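Notebook, Sunday, bowls and cloth
Last updated: Sunday, 16:52

Started at 9:14 with the dark green cloth on the table. I wanted to decide today which bowls go to the Skardale open day and which stay on our shelf. Ming-te Wei asked for four that a visitor can tell apart from the door. We have many more than this in the cupboard, and several are too near to each other in color.

I put the white ones back first. They look good on the cloth but they show every finger mark, and Ming-te does not want to wipe them all day. The two blue ones from the Prarholm box are also out. One has a chip at the foot, so I wrapped it in paper and wrote "chip" on the paper. Please do not unwrap it to check, the edge is sharp.

The set I prefer is green, pink, purple and orange. The green is deep and has a wide rim, and it is easy to find with the eye even on a green cloth, which I did not expect. I had thought the two greens would eat each other, but the cloth is so much darker that there is no problem.
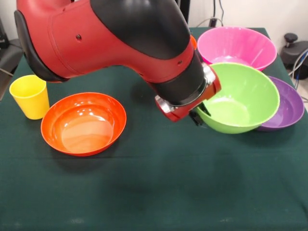
Bowls on the green cloth: lime green, pink behind it, purple to the right, orange at left.

The orange one troubles me a little. It is glossy and takes the light very strongly on the rim and the inside wall. With the ceiling lamps on, I see more lamp than bowl. I turned off the row nearest to the window and it became better, but then the purple looks gray to my eye. For now I keep all lamps on and accept the shine. If somebody has a softer lamp at home, please bring it.

The purple is shallow, so it disappears easily when it stands partly behind the green. For the open day it should stand more in front. The pink can stay at the back, it is large enough.

Cloth: the one we use now is 71 cm on the short side, and I would like it longer at the front. Sæther has the same cloth in a wider roll, I will ask for the price. I ironed ours at low heat, 14 minutes with the folding. Do not use steam, last time it left a mark that stayed until March.

Storage: the four bowls go in the Drimska crate, number 36, with one sheet of felt between each. Largest at the bottom. The lid does not close if the felt is folded double, I tried it.

Still open:
- longer cloth, price from Sæther
- softer lamp
- small card with the names of the colors, Ming-te writes the text
- decide if the orange is changed for the matte yellow one

I will look at the yellow next time, in the afternoon light.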